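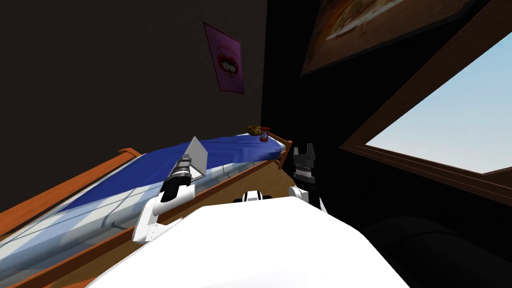
Up before six to go over the psalm again. It is 76 this week, and I have been having trouble with the second half of the tone, where the line drops and I tend to drop with it. I don't like to sing in the kitchen that early with people asleep overhead, so I did it in the bedroom, standing between the bed on the left and the window on the right, at half voice. The bed takes up enough of the room that I could only go a couple of steps each way. By the fourth time through I had the drop in the right place. Whether I'll have it in church is another question.

Coffee, toast, then Morning Prayer from the old book with the broken spine. I keep meaning to have it rebound. There is a bindery in Grovthorpe that did the altar missal some years back, but they keep a book for six weeks and I would miss it.

Drove over at nine to meet Nobuhle Pillay about the hymnals. The new ones from Jarkavitz came in boxes of 60, and somebody has stacked them in the sacristy right in front of the vestment drawers, so Father has been dressing out of the closet all week. We moved them into the hall two at a time. My back is telling me about it now. The new book is a good deal heavier than the old one, and I wonder how it will be for the older people who like to hold it up close. Nobuhle says they will share. I said they never have before.

We spent most of an hour going through the index to see what was dropped. Three of the Lenten hymns we use every year are gone. One of the Marian hymns has had its third verse rewritten, and it scans badly. On the other hand the psalm settings are much better laid out, with the words under the notes and no turning back and forth to find the refrain. The print is larger too. I wrote the missing hymns on a card and will ask at the office whether we may keep a box of the old books in the loft for those weeks.

Thandeka Mofokeng came in while we were at it, to try the organ. The man from Ultow was supposed to have fixed the cipher on the low G last month. She held a chord, let go, and the G went on sounding by itself. She turned the whole thing off and on again and it stopped, then came back during the second hymn. She is going to play on the upper manual until he can come again. The last estimate for a full cleaning was $3000, which nobody wants to bring up before Easter.

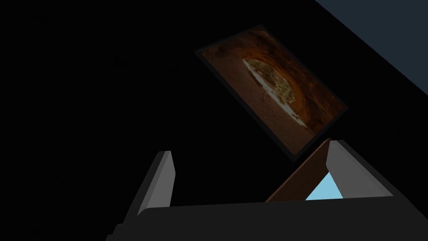
Framed picture of a rocky cave, with a bright opening to the outdoors.

I had been reading about Elijah at Horeb again over lunch. I have heard the passage read many times and always waited for the small voice at the end, so that I had not paid much attention to the part where he says the same complaint twice, word for word, once before the wind and the fire and once after. He goes in with it and comes out with it still. Then he is told to go back the way he came and given a list of people to see. I found that a comfort today. I had a complaint of my own going in and I still have it.

The complaint is about the 8 o'clock Mass. They want to take the singing out of it from next month and make it a quiet Mass, start to finish. I understand the argument. It is a small group, most of them sit at the back, and on a cold morning hardly anyone sings above a murmur. But I have led the psalm at that Mass for a long time, and I think the murmur counts for something. I said so on the phone to Father and he was kind about it and didn't change his mind. He asked if I would move to the later Mass. I told him I would pray about it, which was true when I said it, and then I went and ironed. 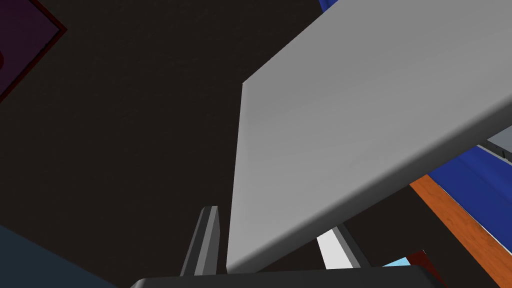

4 min read

Evening, after rehearsal. Eleven of us, with colds going around. We met in the Matlala room because the heat was out in the church, and had to use the upright piano, which is a quarter tone flat all the way up. The basses liked it. We ran the psalm first and I got the drop wrong in the first verse and right after that. Thandeka asked me to take the refrain a little slower so people have time to find it in the new book. She's right. I hurry when I am nervous and always have.

Then the Gloria, which is the same one as last year with a different ending, and everybody sang the old ending. We did it again and half of us sang the old ending. I marked mine in red pencil.

Nobuhle stayed after to put away chairs, and we talked on the steps until it got too cold. I told her about the 8 o'clock. She said she would miss it, but that when her mother was dying that was the Mass she went to, and she used to wish it were quiet. I hadn't known that. We didn't talk about it any further and she asked whether I wanted the leftover bread from the supper table. I took half a loaf.

Home by nine-thirty. Soup, and the bread. I looked at the psalm once more and then shut the book so I wouldn't wear it out.

I think I will tell Father yes about the later Mass, at least through Lent. I would still like to go to the early one now and then and sit with the others at the back. I haven't sat at the back since we moved here.

To do tomorrow: call the office about the old hymnals, drop off the card, black shoes to be resoled, write to my sister. Ask Thandeka for the key to the loft.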